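Visit to the Devimard training hall, Borkska

In January our small group from the Oláh workshop was invited to see how Devimard trains the people who record hand work for robots. We are writing our own house rules at the moment, so I went with a notebook and with many questions. The journey took 3 hours by bus and the heating did not work well, but the welcome was warm and there was soup.

Our guide was Irén Lengyel, who is responsible for the written rules of the hall. She gave each of us a copy of the rule book before we were allowed to go in. It has 80 pages and I must admit that I read only the first part on the bus home. The visitors' part is short: stay behind the operator, do not speak to him during a recording, do not move anything that lies on the floor, even if it looks forgotten.

The most useful hour for me was at the work places. An operator takes a gripper in each hand and does a simple household task at a table, many times. The rules say that the table must be cleared before each recording, and only the things written on the task card may come back on it. If the card says power strip, then it is a power strip and no pen, no cup, no paper. Before our visit I thought this was too strict. Mrs Lengyel told us that they once had to throw away 221 recordings after a coffee cup stayed in the corner of the table for a whole morning.
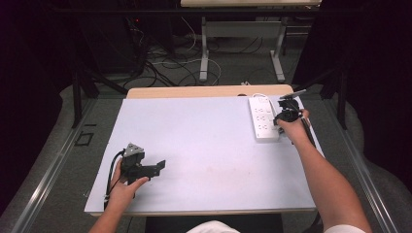 Cables were the subject where we had the longest discussion. The house rule is that a gripper cable must hang free and must never be wrapped around the wrist, also not for a short time. Power cords on the table should leave it at the back, away from the operator's arms. Any electrical object used for a task is checked by a second person, who signs the card. I asked what happens on the floor behind the tables and Mrs Lengyel said openly that this is the weak point of the hall. The rule for floor cables is in its third version and Dezső Hajdu, who leads the evening shift, would like a fourth.

Mr Hajdu also explained the rule about rest. After each series the operator puts both grippers down and opens and closes the hands slowly. The hands get tired before the person notices it, and then the movements become short and hard. He can hear it, he says – the jaws close with a different sound. New people always want to skip the rest and he has to be a little unfriendly about it.

Not everything convinced me. The task cards are kept on paper and also in their Flidov system, and when the two are different it was not clear to me which one is right. I asked two people and received two answers. For a small workshop like ours I would choose only one of them, probably the paper.

We brought home the rule about the second signature and the rule about the free cable, and both are already in our draft. Mrs Lengyel has promised to send us the new floor cable rule when it is ready. Those who want to read the rule book can find my copy in the office, on the shelf next to the window. Please bring it back.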